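Teretti Household Survey: answers on keeping and throwing away
Data card, second release

What is in it

The set holds 1,411 written answers from 300 households, all to one question: what did you last decide not to throw away, and why? The answers were collected by post and at the Cheng reading room by Beatriz Calado and Severyn Hnatiuk. Each row has a household number, the answer as typed up, the age band of the writer and a code for the reason given.

I took over the files from them and I have my doubts about several columns, so please read on before you plot anything.

Where the reasons come from

The reason codes were given by two readers, Ngân Ngô and Lai-ching Hsiao, working from a list of 40. Forty is too many. "Sentimental" and "belonged to family" are separate codes, and I could not find a rule that tells them apart. Where the readers disagreed, the first code was kept, which tells you who opened the file first and very little else.

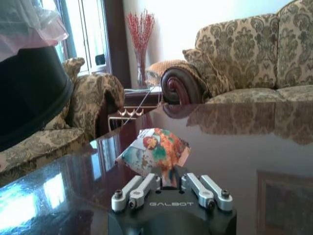 The "would repair" code is the one people like to quote. I would leave it alone. Saying you mean to mend a kettle costs nothing, and no one went back to ask about the kettle.

Who answered

People who like filling in forms, mostly. The first mailing went to addresses on the Mevix newsletter list, and that newsletter is about mending clothes. Make of that what you will. Renters are thin on the ground and so is anyone under 25. The earlier card called the sample "broad" — I have taken the word out.

Some households sent up to 100 answers. There is a column called weight that is meant to correct for this. Chi-keung Su worked it out again from the notes and got different numbers, so both versions are in the file, as weight_old and weight_cks. I use the second.

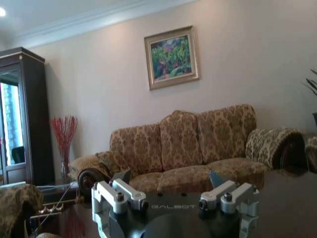 Known faults

Answers in Portuguese were put into English by one person and never checked.
The age band "60+" was added halfway through; before that, everyone over 50 shared a band.
Blank reasons were filled in as "other" in the first release. They are blank again now.
Rows from the December mailing have no household number.

Uses

Reading it is fine, and some of the longer answers are very good. Teaching people how a survey goes wrong is fine too. I would not use it to say what share of any town keeps what, and the Edach summary that did so should not be cited as coming from us.

Files

answers.csv
codes.csv
notes_su.txt

Corrections are welcome if they come with a row number.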